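Edport Evening Program
Interior Finishes I
Handout 4: Wood surfaces indoors

Read this before the workshop session. Bring it with you, along with your notes on moisture from Handout 3.

1. Wood movement

Wood takes in moisture from the air and gives it up again. It swells and shrinks mostly across the grain. Movement along the grain is small enough to ignore in most furniture work.

A solid top 600 mm wide needs room to move. If it is screwed tight to its base through round holes, it may cup or split. Use slotted holes or metal clips. In the Pacheco house survey, 19 of the 277 joints checked had opened, and most of those had been fixed with no allowance for movement.

Check corners first. End grain takes up water faster than face grain, and a corner has end grain on one side. 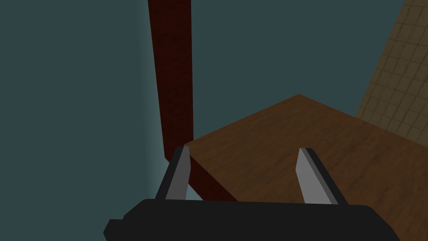
2. Doors

A panel door is built to deal with movement. The stiles and rails form the outer structure, and the panels sit in grooves without glue. The panels can then change width while the door stays nearly the same size.

Common faults:
- Panels glued or painted into their grooves
- Top and bottom edges left unfinished
- Hinge screws too short for the weight of the door

A door that sticks in August may close freely in winter. Do not plane it until you have measured the gap on all sides and looked at the hinges. Tightening a loose top hinge often cures the problem. 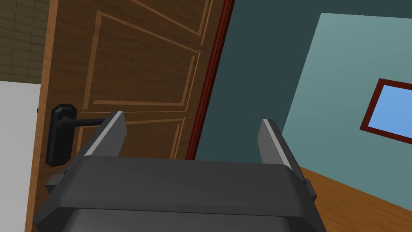 If planing is needed, mark the high spots with a pencil, take the door down, and remove a little at a time. Seal the bare edge the same day.

3. Choosing a finish

Oil is easy to apply and easy to repair, but it gives limited protection from standing water. Varnish forms a film and holds up better on tables. Its weak point is repair: a damaged area usually has to be sanded back to an edge or a joint.

Test the finish on a scrap of the same wood. Look at it under the light the room will have, and next to the wall color. Reddish woods look warmer against cool colors such as blue-green.

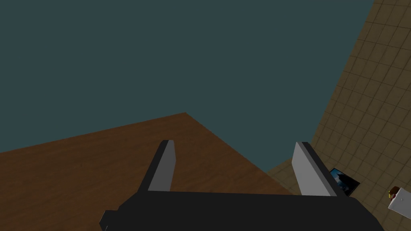
Fig. 3. Brown wooden tabletop with a dark teal-gray background and tiled floor.

Assignment

Read section 9 of the Brutmont workbook. Choose one door at home and write a one-page report on its gaps, hinges and edge finish.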